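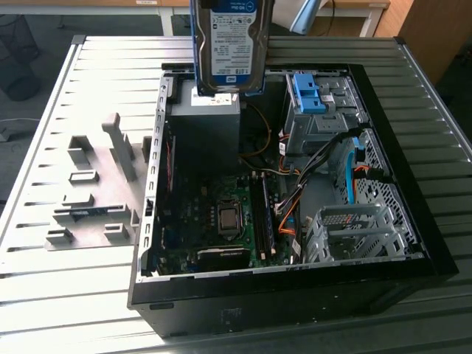
WD Blue 1.0TB drive in a blue caddy, with the side panel off the case

Part 2: Setting Up a Series Bible for a Long-Running Western

By Finbarr Moriarty
Posted in March
Last updated: March, late evening, after fixing the step about horses

If you came through Part 1, you've got Ellent installed and an empty project sitting there looking at you. Good. This part takes you from that empty project to a working series bible, the kind where you can look up what color the marshal's eyes were four books ago without rereading four books ago.

I write the Ganunstead novels for Sukell Press. Ganunstead is a cattle town on the Luo River (both made up, so please stop writing to ask me which county they're in, although I do love the letters). I started the bible late, well into the series, and I had to go back and dig everything out of the finished books. Start yours with book one if you possibly can. If you can't, these steps still work, they just take longer and involve more coffee.

What you need before you start

- Ellent, with a blank project open
- The final text of every book you've published so far, in whatever format your publisher sends back. The file you submitted won't do. Copyeditors change things!
- Your notes, in any state
- A couple of free afternoons

NOTE: Ellent calls its pages "cards" and its folders "drawers." I'll use those words from here on.

2.1 Make the drawers

1. From the Project menu, pick New Drawer and name it People.
2. Do the same again for Places, Animals, Guns and Gear, Events, and Loose Talk.
3. Drag Events to the top. You'll open it more than all the rest put together.
4. Leave Loose Talk at the bottom. I'll get to it in 2.5.

You'll be tempted to make more drawers. I once had one called Hats. There were four cards in it, and I could never remember whether the sheriff's hat lived there or under the sheriff. Put things with the person who wears them, rides them or shoots them, and let the search box do the rest.

NOTE: Animals gets its own drawer in a Western. Readers will forgive you a missing cousin. They won't forgive you a bay gelding that turns into a sorrel mare, and I have the mail to prove it.

2.2 Fill in the people

1. Open People and make one card for each character who speaks. If a fellow only gets shot off a roof, he can wait.
2. Put the full name in the title line, then every nickname underneath, one to a line. Ellent searches both.
3. Add a line for the year of birth. Don't write an age. Ages change between books and you will forget to update them.
4. Add eyes, hair, scars and missing parts. For scars and missing parts, write down which side. Left or right, every time.
5. Add how they talk. I paste in two or three bits of real dialogue from the published book, which gets my ear back faster than any description I could write.
6. At the bottom, write the book and chapter where each fact first shows up.

CAUTION: Don't skip step 6. A fact with no source is a rumor. My saloon keeper had a glass eye on her card for the longest time and it wasn't in any of the books. I'd planned it, liked it, and never put it on a page. Then I nearly had another character mention it as if everybody knew.

If you don't know a detail, leave the line blank. Please don't invent something just to fill out the card. A blank line means you're still free to decide, and you'll be glad of that freedom in the middle of chapter nineteen when you suddenly need a man who can't read.

2.3 Lay out the places

1. Make a card for the town, the river, and every building where something important happens.
2. On each building's card, write what's next door, what's across the street, and which way the front door faces.
3. Make a card called Distances. List how long it takes to get from place to place on horseback, by wagon and on foot.
4. Add a line for weather if the road changes with it. The Luo floods in spring in my books, so the ford is closed then and everybody has to go around by the mine road.

I used to keep distances in miles, and switched to hours and days. My characters don't care how many miles off the relay station is, they care whether they'll reach it before dark. (Keep the miles too if you draw maps. I don't draw maps. I've seen my maps.)

NOTE: Be careful with wagons. A loaded wagon is slow, slower than I ever want it to be, and more than one of my chases fell apart when I looked at the Distances card and saw that the folks being chased should have been caught before breakfast.

2.4 Build the timeline

This is the long one. Clear the table.

1. Open Events and make one card per book.
2. Go through the book a chapter at a time and write one line for each day of story time. Keep it plain: "Stage robbed at the ford. Eli hit in the shoulder (left)."
3. Where the book doesn't say what day it is, put a question mark and keep moving.
4. When you reach the end, go back to the question marks. Count nights. Somebody sleeps, somebody makes coffee, and that usually tells you where one day stops and the next one starts.
5. Click Link on every name in every line, so the event shows up on that person's card too.
6. Set the sort order to Story Date. Ellent sorts by Date Made out of the box, which scrambles flashbacks something awful.

CAUTION: Do the injuries carefully. People in Westerns heal at the speed of plot, and I'm as guilty as anyone, but a man who takes a bullet in the thigh on one line shouldn't be swinging into the saddle two lines down. I put a small star beside every wound and another one where it's healed enough to ride.

When I finished this step for my whole backlist I had 1318 event lines. That sounds like a lot, and it was! It also turned up a funeral held before the death. Nobody at the press had caught it, I hadn't caught it, and not one reader had written in, so I'm trusting you to keep that between us.

2.5 Loose Talk

Loose Talk is for promises. Any time a character says something that a reader could reasonably expect to come back, it gets a card.

1. Title the card with the line itself, or the short version of it. "I'll be back for that saddle."
2. Add who said it, who heard it, and where.
3. Mark it Open.
4. When a later book pays it off, mark it Closed and add the chapter.

My editor, Anum Mughal, talked me into this drawer. She'd been keeping her own list of things I'd left hanging, and when she sent it over I had to go for a walk. Some of those loose ends turned into the best thing in the next book, including the brother in Santa Fe who'd been mentioned exactly once and then dropped like a hot skillet.

NOTE: You don't have to close all of them. A town where every question gets answered feels small to me. I leave a few open on purpose and mark those Let It Lie, which you can add under Labels.

2.6 Check your work

1. Pick a chapter at random from one of your middle books.
2. Read it with the bible open beside you.
3. Every time you hit a name, an injury, a horse or a distance, look it up.
4. Fix whatever doesn't match. The published book wins every argument. Your notes lose.
5. Repeat with another chapter, preferably one you don't remember well.

If you get through two chapters without a correction, you're in fine shape to start drafting. I've never managed it, for what that's worth. I found a wrong horse this very evening.

2.7 Print a copy

1. Choose Export, then Print Layout.
2. Uncheck Include Links, or you'll get every name underlined.
3. Check Start Each Drawer on a New Page.
4. Look at the page count before you hit the button. Look at it again.

CAUTION: I didn't look. With the spacing at its default, mine ran to more than 900 pages. At single spacing with the narrow margins it came down to 502, and that fits in a pair of fat binders. I write in the margins with a pencil while I'm drafting, then type the changes in at the end of each week.

The printed copy goes stale quickly. Write the month on the spine and print a fresh one when you start a new book. Don't mix old pages with new ones, however much paper it would save. I did that once, and a dead deputy came back to work.

Part 3 picks up with using the bible while you draft, including the split view and what to do when your outline wants a thing your timeline won't allow.

More in this guide
Part 1: Installing Ellent and Starting a Project
Part 3: Drafting with the Bible Open
Part 4: Sending Your Bible to an Editor
Naming a Town Without Borrowing a Real One
How Far Can a Horse Go in a Day?
Reader Mail: The Sorrel Mare Problem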